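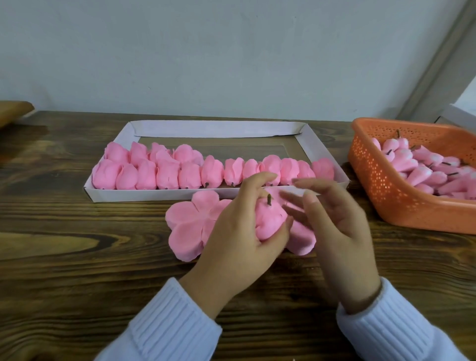
The kitchen table, with the white tray on it.

My aunt Paraskevi left me the house in Darnum and, with it, the lodger. She'd mentioned the house. Mr El Idrissi was upstairs when I let myself in, running a bath and singing.

"You'll be the niece," he shouted down. "Kettle's on!"

It wasn't, so I put it on. He came down in her green dressing gown (I'd have known it anywhere) and told me he paid 21 pounds a week, always had, and that she'd promised him the back bedroom until he died or moved to Drovwood, and he couldn't stand Drovwood.

I'd spent the whole train ride practising being firm. I had a buyer lined up, a man called Zerouali who wanted to be in by August, and I'd more or less spent the money already - on a roof, mostly, and a bit on shoes.

"Did she ever write any of that down?" I said.

He thought about it, then went off and came back with a biscuit tin full of birthday cards, every one from her to him. I read them until gone 4, and my tea went cold, and I cried at the one with the donkey on it.

I rang Mr Zerouali from the hall. He was very decent, considering. When I came back in, Abdelkrim was peeling potatoes for two.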